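Product page, revision of Wednesday, May 18, 2022. Text: Judit Boros. Technical check: Gergely Szénási.

# Skurna hand-held gripper: conditions of use and good practice

The Skurna is a hand-held two-finger gripper with a camera, made by Trullport for recording household tasks. A person holds the tool, does the work with it, and the recording is later used for teaching a robot arm with the same fingers. On this page you find what is in the case, what you must observe when you work with it in other people's homes, and how we handle returns and spare parts.

Please read the part on private rooms even if you have used the tool before. It was rewritten for this revision, and the old text should not be used any more.

## What is in the case

- Skurna gripper with two jaws, finger pads fitted
- One spare pair of finger pads
- Wide-angle camera, mounted and adjusted at our workshop
- Charger and cable
- Hex key for the pivot screws
- Printed card with the rules of use, to be left with the household
- Consent forms, one block

Order number for the complete case: 2742-S. The finger pads can be ordered alone under 912-P. The pads of the earlier Deák model have the same outside shape but a different mounting, so please do not try to fit them.

## Before each session

Check the tool while it is still switched off. Open and close the jaws 6 times and feel if they move evenly. The movement must be smooth on both sides. If one jaw comes later than the other, stop and look at the pivot screws. Tighten them with the supplied key until the play is gone, but do not use force, the plastic of the jaw will not forgive it.

Wipe the pads with a damp cloth and let them dry in the air. Do not use alcohol or a solvent. The texture of the pad is what holds thin fabric, and a pad which became shiny must be changed.

Look through the lens of the camera against a light. A fingerprint is the most common fault in recordings which are sent back to us, and it costs one minute to remove.

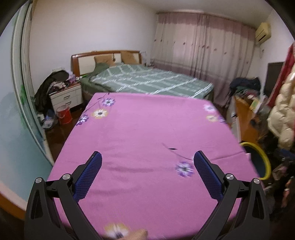 Private rooms need stricter rules than a workshop or a test kitchen, and the bedroom is the strictest case. The lens is very wide. When the operator stands at one bed and holds the open jaws over the sheet, the recording does not stop at the sheet: it also takes in the second bed with its pillows, the nightstand with the box of tissues, the clothes, and the papers on the desk. For this reason the consent must cover the whole room, also when the task concerns only the bed. Ask the household before you start if there are letters, medicines, photographs or screens which they do not want recorded, and let them put these away themselves. The operator does not touch them. Other things may stay as they are. We do not ask anybody to tidy up for us, and a recording from a room in daily use has more value for the training than one from a showroom.

## Rules during the work

1. One operator, one tool. Do not hand the gripper to a member of the household, also not for a short try.
2. Children and pets are outside the room while the recording runs.
3. Keep the free hand away from the gap between the pads. The closing force is small, but skin can be pinched at the pivots.
4. Walk only where you can see the floor. You will look at the jaws most of the time, therefore choose your path first, and remember buckets, bags, shoes and cables.
5. Do not lift anything heavier than the limit printed on the handle. Pillows, clothes and light bed covers are suitable. Full drawers and full buckets are not.
6. Grip fabric at a fold or at a hem. If you grip in the middle of a flat sheet, the pads slide and the printed or embroidered surface can suffer.
7. If a person enters the room, stop the recording. Continue only when this person has also signed or has gone out.
8. When somebody from the household says stop, the session is over. You do not ask for a reason.

Rule 7 was added after a suggestion from Eftychia Chrysikopoulos, who leads our sessions in homes. Before, we only asked for the signature of the tenant. She found this too weak for flats where several people live together, and we agree with her.

## Marking and storage of recordings

Every recording gets the session number and nothing else. Do not write the name, the street or the door number in the file name. The paper which connects the session number with the household stays in a locked cupboard, and it never travels in the case with the tool.

Faces, letters and screens must be covered before the recording leaves the computer of the operator. The Prurora software which we deliver with the case helps with this, but it does not find everything. Paper lying flat on a desk it misses quite often, especially near the border of the picture where straight lines become curved. A person must look through the whole recording from beginning to end. Béla Fodor has written a short guide to this check, and you get it with the licence.

The household can ask for deletion at any time. Confirm the deletion in writing, and delete the copies also.

## Care and service

Change the finger pads after 100 sessions, or earlier if you see a cut or a smooth place. Always change both. A new pad against an old one pulls the fabric to one side, and the robot will learn this fault faithfully.

The camera must not be taken off from its mounting. If it was removed or if the tool has fallen on a hard floor, please send the case in for adjustment. Recordings made with a moved camera cannot be repaired later.

Clean the handle after every home visit. For visits with illness in the household we recommend simply to choose another day.

## Returns

A case which was not opened can be returned without giving a reason. For an opened case, write first to Vilmos Orbán in the service department and mention the serial number, it is inside the lid. Erase the memory card before you send the tool. We do not accept a case which still contains recordings from a home; it will go back to the sender unopened by the workshop as soon as we learn of it.

The next revision of this page is planned for September. Corrections to the language are also welcome, please send them to Judit Boros.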